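The Pink Glass

The ferry to Kelamholm was canceled at noon, so she had the whole afternoon to deal with the table. She had been putting it off since November.

The house in Viltomport had sold faster than anyone expected. The Cabral van was booked for eight the next morning, and the man on the phone had told her 30 boxes, no more. She had 27 taped and stacked in the hall. What was left was the small stuff, the things that had no drawer of their own.

She started with the peach organizer. Her aunt had kept it by the back door, and over the years it had filled up with whatever people took out of their pockets. 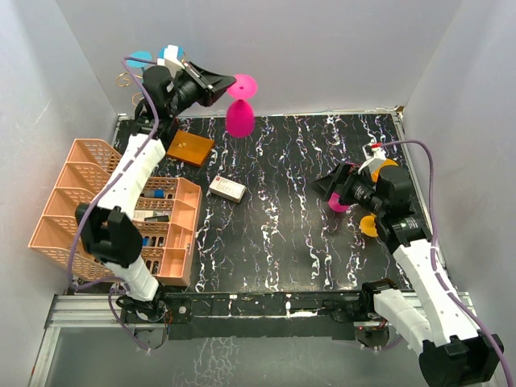
She decided on a rule. Anything she could name a use for would go to the new apartment, and the rest would go to the thrift store on Unimby Street, which closed at five.

The rule held for 20 minutes. Pens were easy. A little box with red print on it went into her coat, to be looked at later. The orange tray was no use to her at all, but her aunt had put her rings in it every night before doing the dishes, and so it went into box 28 wrapped in a towel.

Then there was the glass.

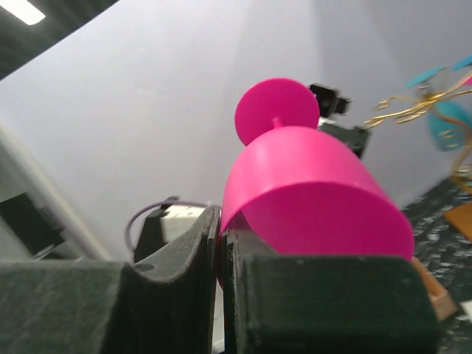
Her aunt had bought it for a picnic 40 years ago, or said she had. She owned real crystal and gave that to the guests. For herself she took the plastic one. It was loud pink all the way through, bowl and stem and foot, and she drank tap water from it, and cheap white wine on her birthday. Once it went off the porch rail onto the stones and she picked it up, rinsed it and kept talking.

She tried to name a use for it. She had six good wine glasses already – they were in box 12, between sweaters.

At half past four she carried two bags down the hill to the thrift store. The woman at the counter looked through them and asked if there was any glassware.

"No," she said. "No glassware."

It was raining when she got back. She filled the pink glass at the kitchen tap, drank it standing up, and went to look for the tape.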